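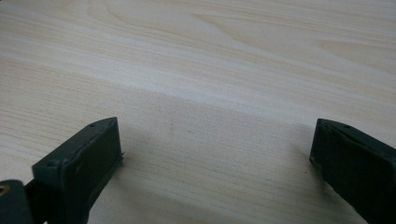

Bench notes: fingers, inserts and the torque chart I don't believe

The hand grippers came back from Flunport in February with a new maintenance sheet, and I have been asked to say something nice about it in this issue. It is printed on good paper.

For those who skipped the last newsletter, we run a set of hand-held two-finger grippers next to the bench cell. A person works the gripper by hand, the camera looks down over the fingers, and the same finger design goes on the arm in the cell. The idea is that anything the hand unit sees, the arm will see too. That only holds up if the fingers on both are the same shape, sit at the same angle and close on the same line. When they drift apart, you get an arm that reaches for the left half of a part and a person at the keyboard blaming the software.

So most of what follows is about fingers. I know the cell has other pieces. They break less.

The new sheet says finger tips are good for 900 grasps before inspection. I would love to know where that number came from. We asked Prarker, who make the tips, and got back a paragraph about duty cycles and a link to a different product. My own experience is that a tip used on soft packaging will look the same after weeks as it did on the first morning, and a tip used on the Nundon brackets is chewed up by lunch. A grasp is a very different event depending on what is being grasped, and I can't see how one number covers both. We check the faces at the start of each shift and write down what we see. It takes less time than working out how many grasps there have been.

When you do check, hold the tip up to a lamp and look across the face at a low angle. Light scuffs and a dull patch are normal wear and I would leave them alone. What I pull a tip for is a groove you can catch with a fingernail, a chip on the leading edge, or any whitening near a screw hole. Whitening means the plastic has been bent past where it wants to be. You may get another month out of it. You may also get half a finger sitting in a parts tray, as we did over the winter, and then an afternoon of looking for the screw.

Now the inserts. Our finger mounts use brass threaded inserts set into the plastic, and in my opinion these are where nearly all of our real trouble starts. The insert is fine. Brass threads hold up very well. The plastic holding the insert is another matter, and the thing that ruins it is a person with a full-size driver and a feeling that snug isn't snug enough. Once an insert has turned in its pocket, even a little, it will keep turning. You tighten, it feels tight, and by the afternoon the finger has a wobble.

The maintenance sheet handles this with a torque chart. The chart has four columns and gives a value for every screw on the unit, and it looks very scientific. It assumes a torque driver that reads reliably down at the bottom of its range. Ours doesn't. We tested it on 9 mounts from the spares box, all set to the chart value by the same pair of hands, and three of the inserts moved. I put witness marks across insert and plastic with a paint pen before we started, so there was no arguing about it afterward, although there was some arguing.

What I do instead is old and boring. Short-handled driver, held with two fingers and the thumb. Run the screw in until it stops by itself, then a small nudge. Paint mark across the head and onto the plastic. If the mark has split at the next check, the screw is backing out or the insert is spinning, and you find out which by putting a fingertip on the insert and turning the screw. Please stop putting thread glue on these. I have taken apart two mounts where somebody had been generous with it, and in both cases the insert came out still attached to the screw, with a collar of plastic around it like a sleeve.

If an insert has spun, don't try to melt it back in. I know there is a video. The pocket has already lost its grip and reheating just makes a wider, shinier pocket. Swap the mount, put the old one in the bin marked scrap, and do not move it from the bin marked scrap to the bin marked spares. That has happened.

Next, the joint between the tip and the mount. These are separate parts on our version, and there is a bit of a gap where they come together. Flunport now say the gap should be "visually even." I don't know what to do with that as an instruction. Even compared with what? I have two people on this bench who would look at the same finger and disagree, and one of them is me after coffee. We use a strip cut from a plastic folder as a feeler. If it slides through on one side of the joint and sticks on the other, the tip is sitting crooked. Back off both screws, press the tip square against something flat, and bring the screws up a bit at a time, going back and forth between them. Doing one all the way and then the other is how it got crooked to begin with.

While you are in there, clean the gap. Dust packs into it, and on the cardboard jobs it turns into something like felt. A dry toothbrush works. Compressed air drives it further in, and into the slide as well.

Then alignment, where the new sheet and I part company for good. It wants the fingers set using the Bang calibration block, which costs more than I'm allowed to print and which you close the gripper on until both faces touch. Lovely block. The problem is that closing on a block only tells you how the fingers sit when they are closed on that block. It says very little about where they are when they're wide open, and open is how they spend most of their working life, coming down toward a part. If one finger hangs a hair lower than the other at full opening, it hits the table first, and the first sign is a scuffed corner on one side only.

My check costs nothing. Open the gripper fully over a clean, flat tabletop, bring it down slowly and slide a sheet of printer paper under each tip. Both sheets should start to drag together. If one catches early, that side is low. Close halfway and do it again, then close fully. Three positions, two sheets of paper. I have had units sail through the block and fail the paper at full opening, and when we put those units to work they were the ones with the one-sided scuffs. I haven't yet had one go the other way. I'll admit our sample is small and I was hoping for that result.

Do this on a surface you trust. A plain, smooth top is good. Ours in the assembly corner has a dip that I spent a whole morning correcting for before I thought to turn the gripper around and try it from the other side.

A word on the camera view, as it has come up three times in messages. After any finger change, look at the live picture with the gripper fully open and compare it with the saved reference view for that unit. Both fingers should come in from the lower corners at the same places they did before. If one is showing more than it used to, something is seated wrong, and it's a mechanical problem that wants a screwdriver. I've seen people shift the crop until the picture matched. The picture matched very well. The finger was still crooked, and we threw out 200 recorded grasps that had been made with it.

Flunport are also offering what they call predictive finger health, a monthly subscription which watches motor current and warns you before a tip fails. I sat through the demo. It flagged a worn tip, and it was a very worn tip, and I could have flagged it from the doorway. I asked how many good tips it had flagged along the way and was told they would follow up. They may yet. I've said we would try it on one unit for 100 hours of bench time, with our own written checks running beside it, and I'll print both sets of results in this newsletter whichever way they fall. If the subscription catches something the lamp and the paper missed, I will say so, through my teeth.

Parts and stock. Tips are fine for now. Mounts are low, mostly because of the insert test above, for which I take the blame. If you use the last mount in the drawer, write it on the board by the door, and please write which side it was, left or right. They're mirrored, and a left mount can be forced onto the right with enough determination. It will even hold for a while. Screws are in the small drawer again after their trip to the other building, and anything in there with a rounded head should be thrown away when you see it, not put back for the next person.

Marked-up copies of the maintenance sheet are in the folder at the bench. My changes are in pencil. Where I've crossed something out I have written what we do in its place, and if you think I'm wrong about any of it, write next to mine, and bring the tip that proves it.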